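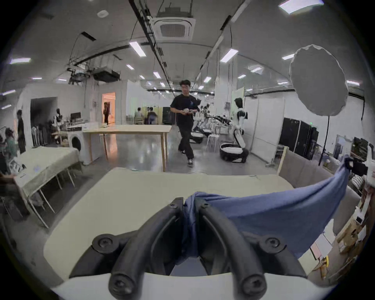

Tradham compares two finger sets for cloth handling

Tradham has started a side-by-side trial of two finger sets for its hand-held gripper, using cloth as the test material. The work is led by Visitación Olmedo and runs through August. Results will decide which fingers are used for the next round of demonstrations, where an operator works with one gripper in each hand.

The first set is the curved, ribbed black finger already in use on the white-bodied tool. The second, supplied by Dranlow, has the same mounting pattern but a flat inner face and a stiffer tip. Both sets close under the same trigger force, and neither gripper has a force sensor at the tip. Slip is judged from the video and from the finger opening logged by the controller.

Each set is run through 100 pulls. In a pull, the operator pinches one part of the cloth with the first gripper, takes a corner with the second, and draws the fabric out until it is taut over the tabletop. The cloth is held for four seconds and then released. A pull is scored as failed if either gripper loses the fabric, or if the tips close on two layers when one was intended.

The second type of failure is the one the team is most interested in. Thin cloth bunches near the pinch, and a curved finger tends to gather more of it than a flat one. According to Olmedo, that helps holding strength and hurts placement. "A fold you didn't want is still a fold when the arm has to copy it," she said.

Hugo Palacios, who maintains the camera side, is using the same sessions to check a change in exposure settings. The camera on each gripper records at 60 frames per second, and the ceiling lights had been washing out pale surfaces in earlier recordings. Blue fabric on a cream tabletop gives enough contrast to find the cloth edge in most frames – white towels do not, and they have been left out of this trial.

Controller firmware is unchanged between the two sets. An earlier comparison by the group had to be thrown out after the Matić controller received an update halfway through, which shifted the zero position of the fingers by 2 mm.

Once the pulls are complete, both sets will be mounted on a fixed arm and run on a shorter list of folds. The Jedia arm is booked for that stage. Finger wear will be measured at the tip screws before and after, and the drawings for the preferred set will be posted with the scores.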